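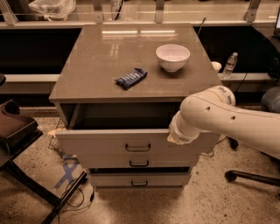 # Equipment Planning Officer, Robotics (Full-Time)

Findwood invites applications for the position of Equipment Planning Officer in its Household Manipulation Laboratory. The officer will prepare, maintain and defend the equipment budget of the laboratory, and will manage purchases from the first request to the final acceptance check.

The position reports to Inger Egilsson, Head of Laboratory Operations. It is a fixed-term appointment of 2 years, with the possibility of renewal.

## Background

The laboratory studies how robot arms handle ordinary furniture and small household goods. Typical work includes opening and closing the drawers of a three-drawer cabinet and handling items such as bowls, cups, water bottles and wrapped snack bars. The tasks are plain, but the equipment list behind them is long. It covers arms, grippers, controllers, spare joints, mounting hardware, workstations, furniture, floor marking supplies and a steady flow of consumables.

Until now, each project group has done its own buying. The result has been duplicate orders, service contracts with different renewal months, and spare parts that fit only one group's machines. Findwood has decided to bring all equipment planning under a single officer, beginning with the budget cycle that opens in April.

## Duties

The officer will:

- Draw up the annual equipment plan and a rolling forecast for the years that follow, including replacement dates for arms and grippers.
- Collect purchase requests from the project groups, check them against existing stock, and return incomplete requests with written comments.
- Obtain and compare quotations. Any single purchase above $2000 requires a written comparison of at least two suppliers.
- Keep the asset register current, including location, warranty status, service history and the project to which each item is charged.
- Negotiate service and maintenance agreements. Existing agreements with Drakoveo and Oritz will need to be reviewed during the first budget cycle.
- Plan floor space, power and network connections before new equipment is delivered - this includes cable routing and the clearances needed around each arm.
- Buy and replace test furniture. Drawer units in particular wear at the runners and handles, and matching replacements must be ordered before a model is withdrawn from sale.
- Arrange acceptance checks with the technical staff and hold final payment until the checks are signed.
- Present a quarterly spending report to the laboratory management.

The officer does not operate the robots and is not expected to write software. A good part of each week is nevertheless spent on the laboratory floor, and the successful applicant should be comfortable working near moving equipment after completing the required safety training.

## Qualifications

Required:

- A degree in business administration, engineering, supply management or a related field, or equivalent work experience.
- Experience in purchasing or budgeting for technical equipment, in a laboratory, factory, hospital or similar setting.
- Strong command of spreadsheets and at least one purchasing or asset management system.
- The ability to read a technical data sheet and ask a supplier useful questions about payload, reach, duty cycle and spare parts.
- Clear written English.

Preferred:

- Knowledge of total cost of ownership methods, including the cost of downtime, training and disposal.
- Experience with leasing or shared-use agreements.
- Familiarity with import paperwork for machinery.
- Experience of moving a team from separate purchasing to a common system.

Applicants who meet most, though not all, of the preferred criteria are encouraged to apply.

## Terms of Employment

The working week is 40 hours, based on site at the Norðdahl building. Remote work may be agreed for report writing and supplier meetings, but acceptance checks and stock reviews must be done in person. Travel to suppliers is expected for some 15 days per year and is paid by Findwood.

Salary is set according to experience under the Findwood pay scale for administrative and technical staff. The pay band will be sent to any applicant on request. Paid leave, health coverage and retirement contributions follow the standard staff agreement. An annual training allowance is available and may be used for professional certification in purchasing.

## How to Apply

Applications should be submitted through the Findwood staff portal as a single PDF containing:

1. A cover letter of no more than two pages.
2. A current résumé.
3. A short sample of planning work, such as an equipment budget, a supplier comparison or a replacement schedule. Confidential figures may be removed.
4. The names and contact details of two references. References will be contacted only after the interview, and only with the applicant's consent.

The closing date is 27 October 2023. Applications received after that date will not be considered.

Shortlisted applicants will be invited to an interview and a written exercise. In the exercise, applicants receive a set of purchase requests and a fixed budget, and are asked to prepare a one-page recommendation. A visit to the laboratory floor is included on the same day. Applicants who need adjustments for the interview, the exercise or the visit should state this in the cover letter.

Questions about the duties of the position may be directed to Troels Overgaard, Laboratory Planning. Questions about pay, benefits or the application process should be directed to the Findwood personnel office.

Findwood is an equal opportunity employer.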